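Blocks Are Back on the Big Table

After a quiet spell, the block corner at Fleveten has opened again, and we couldn't be happier about it! Those of you who came by in December will remember how crowded it got, with everyone leaning in over the same little tray, so we've given the blocks a whole wide wooden board to themselves. It has a pale maple finish and a lovely swirling grain, and it lies flat on the blue pegboard table, so there's room to sort shapes at one end and build at the other.

Our blocks come in all sorts of bright colors, and the plain geometric shapes seem to please the grown-ups as much as anyone (we have seen you lingering). Please put them back on the board when you're done, in any order you like. If you have a set at home that is gathering dust, bring it along and we'll find it a good spot. 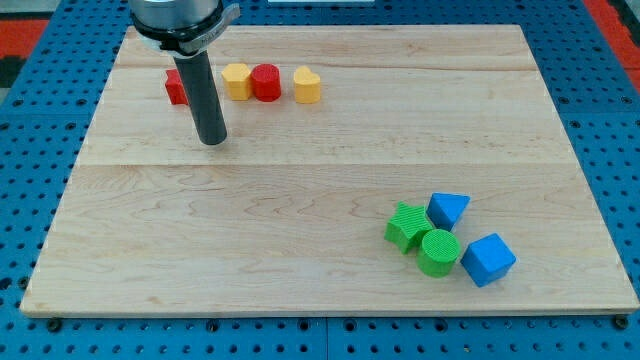

Coming Up at Fleveten

The puzzle swap is on 20 August 2020, and there are 34 places.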